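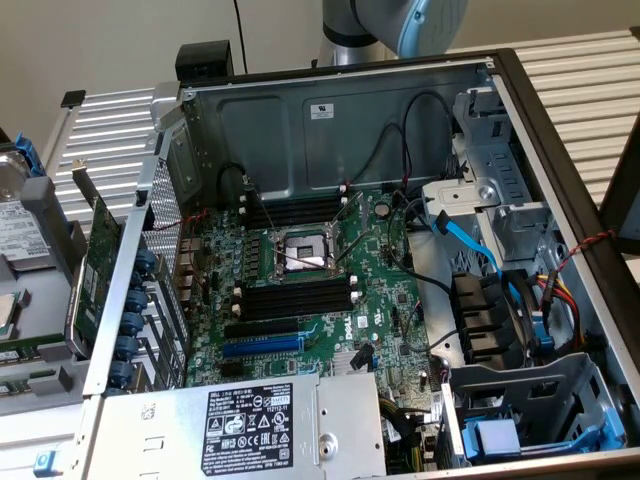
I've been taking computers apart since I was 10, and I started Brudus because I'd run out of room to do it at home. We're a small repair and refurbishing workshop, and most of what comes through the door is old office kit: towers, servers, the odd workstation that three people had to carry. I love the big ones. Give me a Dell server case on its side with the panel off and I'm happy for the afternoon, especially at the stage where the memory slots are empty, the lever on the CPU socket is up and you can finally see what you've got to work with. It's a lovely bit of board, that, all green and busy, and I still think the blue slot is a nice touch!

I'm Dinesh Dissanayake, by the way. I do the strip-downs, most of the testing and nearly all of the talking. The other half of Brudus is Ottó Dobos, who came in one September to collect a repaired laptop, spotted a power supply I'd given up on and asked if he could have a go at it. He's been here ever since. Ottó handles anything that needs a soldering iron, and he also does the invoices (you'll be glad of that, I once sent a customer the shopping list).

So what do we do all day? A machine comes in and gets a ticket and a proper clean. Then we open it up, take out the memory, the processor and any drives, and check each part on its own. Memory gets a long test overnight. Drives are wiped, or if you'd like them back we'll bag them up and hand them over, just tell us when you drop off. Anything that passes goes on the shelf with a label, and anything that doesn't goes in the recycling cage out the back. After that we build the thing up again, with fresh thermal paste and usually a new coin cell, and it runs for a few days before we let it go.

We get asked a lot whether it's worth bothering with an old server. Sometimes it isn't, and I'll say so. Some of them drink electricity and sound like a hairdryer. But plenty of them make a very decent file store for a small office or a school, and a refurbished one from us starts at £79 with a 3 month guarantee. Our longest-standing customers are Mridha, the accountants up the road, who have had about 10 machines off us and keep sending their friends. We also look after the computers at Grovach, the community print shop, and they pay us partly in posters – which explains the walls in our front room.

You'll find us at Unit B on the Marero estate, through the blue gate and left past the tyre place. Ring the bell and wait a bit, as we may both have our hands in something. There's parking right outside, and if you've got a heavy tower please leave it in the car and we'll come out with the trolley. We can't take printers or televisions, sorry, and we've no room for old monitors at the moment either.

If you're not sure what you've got, send us the model name from the front or the sticker on the back, and tell us what it's doing (or not doing). Ottó reads the emails first thing and I get to them after lunch, so you may well get two answers. They usually agree.

Page last updated 05/12/2024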